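How to sort out a nest of cables on the floor

By Hakim Rondonuwu
8 December 2024

Print this page | E-mail this page

I have read plenty of advice on tidying cables, and most of it wants me to buy something first. The Dristby cable box, which I did buy, holds a power strip and very little else once the plugs are in. The Pichon sleeves look smart until you need to take one lead out of the middle. So this is the method I use at home, and it costs next to nothing.

Start by switching off at the strip and then at the wall. Unplug everything. People will tell you to work round the things you want to keep running, and I have yet to see that go well.

Find the plug ends and lay them all along one side. Don't pull. A pulled loop turns into a knot, and thin black leads are the worst for it. Pick the lead that lies on top, follow it with your fingers, and lift it clear over the others. If it sticks, leave it and try a different one. The first few are slow. After that the heap loosens and you can usually draw the rest out by the plug.

Label each lead as it comes free, at both ends. Masking tape and a biro will do. I tried the Murum label clips, and they slid off anything thinner than a kettle flex.

Now be hard on the pile. Any lead you can't match to something you own goes in a bag marked October, and if you haven't opened the bag by then, take it to the recycling point. I doubt you will miss any of it.

Coil what is left in loose loops, a bit wider than your hand, and fasten each with a scrap of hook-and-loop tape. Skip the plastic zip ties. They bite into the cable, and you'll be cutting them off with scissors the next time you move a plug.

Put the strip back somewhere you can reach the switch without kneeling. Run the leads along the skirting or behind the furniture, never under the carpet, whatever the Flurnemon leaflet says about its flat covers. A lead under carpet gets trodden on and can overheat, and you won't see the damage.

Leave a little slack at every plug. Spare length should lie in its coil beside the strip, off the walking route.

E-mail this page | Print this page 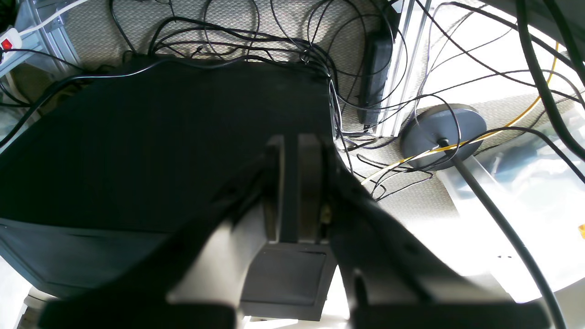 How do I stop thin cables tangling again once they are sorted?

Keep each one in its own coil with its own strip of tape, and only undo as much as you need to reach the socket. Loose leads thrown together will knot whatever you store them in.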